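Concentrated cleaning products should be sold by the dose

Mon 16 April

Household cleaning concentrates are priced and labelled by volume of liquid in the bottle. I think this is the wrong unit. The buyer does not use the liquid in the bottle. The buyer uses a dilution of it, and the volume of that dilution depends on a ratio printed in small type on the back, if it is printed at all. A shelf price per 100 ml allows comparison between two bottles of ketchup. Between two bottles of floor cleaner it tells the buyer very little.

Take two products stocked by the same shop. Flarholm is a surface cleaner in a 600 ml bottle, to be diluted at one part to 100 parts water. Custenus is sold in a 400 ml bottle and diluted at one part to six. The second bottle is cheaper on the shelf and cheaper per 100 ml. Used as directed, the first makes 60.6 litres of working solution and the second makes 2.8 litres. Unless Flarholm costs more than 21 times as much per bottle, it is the cheaper product to use. Nothing on the shelf label would lead a shopper to that result.

The usual objection is that ratios are printed on the packaging and that anyone who cares can do the sum. In practice the ratios are not given in a common form. Flarholm states parts. Custenus states parts on one face and capfuls on another, and the two do not agree when measured with the cap supplied. Erero, which I used through most of December, gives a figure per bucket without saying how large the bucket is. Yao gives three ratios for light, normal and heavy soiling and leaves the definition of each to the user. A comparison made from such data is only as good as the assumptions added to it.

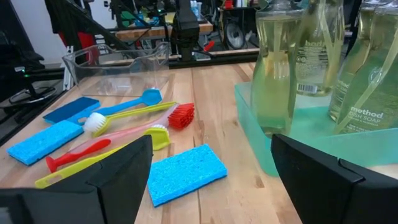
Does a stronger solution clean better than the one on the label?

Up to a point it can, but past the recommended strength the gain is usually small, and the excess tends to stay on the surface as a film that has to be rinsed off.

That film matters to the argument. A label that is vague about dose encourages overdosing, and overdosing is a cost to the buyer twice over: once in product and once in the rinsing water and time. It is also a benefit to the seller, who will be asked for a replacement bottle sooner. I do not claim that manufacturers write poor directions on purpose. I do claim that they have no commercial reason to improve them.

The remedy is simple to specify. Each concentrate should carry two figures on the front: the volume of working solution the bottle makes at the standard strength, in litres, and the dose for five litres of water, in millilitres. The shelf label should then show the price per litre of working solution. Where a maker recommends several strengths, one should be declared as standard and used for the calculation. The cap, where it serves as a measure, should have a marked line and a stated capacity.

There are fair difficulties. The first is that a maker could declare a weak standard strength in order to quote a large number of litres. This could be limited by requiring that any cleaning claim on the pack be met at the declared strength. The second is that working solutions are not equal in performance, so price per litre would still compare unlike things. I accept this. Price per 100 ml of undiluted liquid has the same fault and adds the error of dilution on top. Removing one of two errors is worth doing even when the other stays.

The third is the cost of relabelling. Packaging is reprinted regularly for promotions, new scents and changes of bottle shape, so the new figures could be brought in at the next scheduled reprint with a fixed end date for old stock. Shelf labels in most larger shops are generated from a product file, and the change there amounts to one extra field.

Ready-to-use sprays should be covered by the same rule. Their working volume is simply the volume of the bottle, and a shopper could then see the price of a litre of spray beside the price of a litre made up from concentrate at home. I suspect this is the comparison that would change most people's buying, and the one the trade will be slowest to print.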